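Caderno de bancada, maio, entrada da manhã

Continuação do levantamento de resíduos plásticos na linha de maré da praia de Grivmont. Ontem ficou tudo por lavar, por isso comecei por aí. As amostras vieram em sacos de pano, um por transecto, e passaram a noite no tabuleiro de baixo da estufa desligada.

Lavagem com água da torneira, crivo de 5 mm. O que passou o crivo foi para frasco, etiqueta verde, e fica para quando houver lupa livre. O que ficou retido foi secar em papel pardo. Não usar o papel branco, larga fibra e depois aparece na contagem.

Total retido, todos os transectos: 130 peças. Separação:
- fragmentos rígidos: 49
- corda e fio de pesca: 29
- tampas: 8
- o resto é filme, espuma e coisas que não consegui meter em lado nenhum

Os fragmentos rígidos estão quase todos muito gastos nas arestas. Pus de parte os de cor viva para comparar com os da recolha do Fosberg (a enseada, não o armazém; temos de deixar de chamar o mesmo nome às duas coisas).

Teste de flutuação: água doce primeiro, depois a solução salina. O PE e o PP separam-se bem do resto, entre si não. A solução salina do garrafão estava turva no fundo, filtrei antes de usar. Quem a preparar da próxima vez que escreva a concentração na tampa, tive de medir a densidade outra vez.

A balança Mestinard deriva quando a porta do corredor está aberta. Pesei o lote das tampas duas vezes e os valores não batiam na última casa. Fechei a porta, esperei, pesei outra vez, ficou estável. Usar só o terceiro valor. Os dois primeiros estão riscados na folha.

14h20. Falta decidir o que fazer com as peças compostas, por exemplo plástico com borracha colada. No protocolo Amin contam como uma peça e vão para a categoria do material dominante em área. Eu tenho usado o peso. Para já deixei-as num tabuleiro à parte, sem categoria, e não entram na folha de pesos.
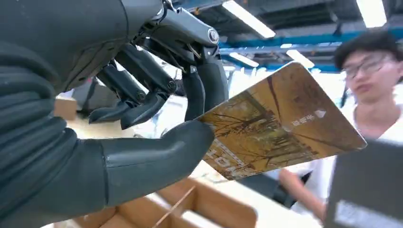 Cartão de plástico, seguro entre o polegar e um dedo.

Espuma: desfaz-se na lavagem. Peças grandes a entrar, migalhas a sair. Proponho contar a espuma antes de lavar e pesar depois, com nota na coluna de observações. Os transectos já lavados ficam como estão, marcados com asterisco.

Por fazer:
- passar os pesos para a folha comum
- lavar os crivos com escova, o de 5 mm tem fio preso na malha
- pedir mais papel pardo
- confirmar a hora da baixa-mar para a próxima saída a Grivmont

Os sacos de pano estão a secar atrás da porta. Não guardar húmidos.

Última atualização: maio
Contacto: bancada de resíduos, sala do fundo | © Caderno de bancada | Voltar ao topo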